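Handheld grippers on cloth: Gekia or Alva fingers?
December 2022, posted by munthorpe_mick
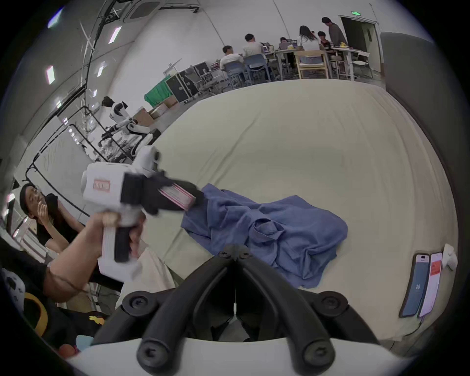
Both grippers at the table with the blue shirt, seen from mine.

Right, so we've been trying the Gekia curved fingers against the Alva straight ones, all on shirts, and I'm properly torn. The Gekia set gets under a collar beautifully (I was chuffed!) but it's rubbish at a single flat layer, just skates over it. The Alva ones pinch flat cloth fine and then let go when you lift. Anyone else doing clothes with these?

softjaw82
Nice! I had the Gekia pair for 3 months and went off them. The curve means you only touch at the very tips, so thin cotton slides out. Stick a bit of silicone on the ends and try again.

lomano_fan
Disagree, sorry. Silicone grabs two layers when you want one, and then you spend all afternoon peeling sleeves apart. I'd leave the tips bare and come in at a lower angle. Mine got 19 good collar grabs in a row that way.

softjaw82
On what though, a thick work shirt? Course it did.

lomano_fan
Ordinary button-up, ta very much.

munthorpe_mick
Play nicely you two. I tried the lower angle after lunch and it does help on the collar, not much on the cuffs. What are people doing about the camera? With wide lenses the fingers fill the bottom of the view and I lose sight of the cloth just as I close.

tinwhistle
Move the camera back a touch before you spend anything. I paid 700 quid for the Lomano one and it had the same trouble until I did that. Which mount are you on, the short one or the long one?

munthorpe_mick
Short. I'll dig the long one out tomorrow.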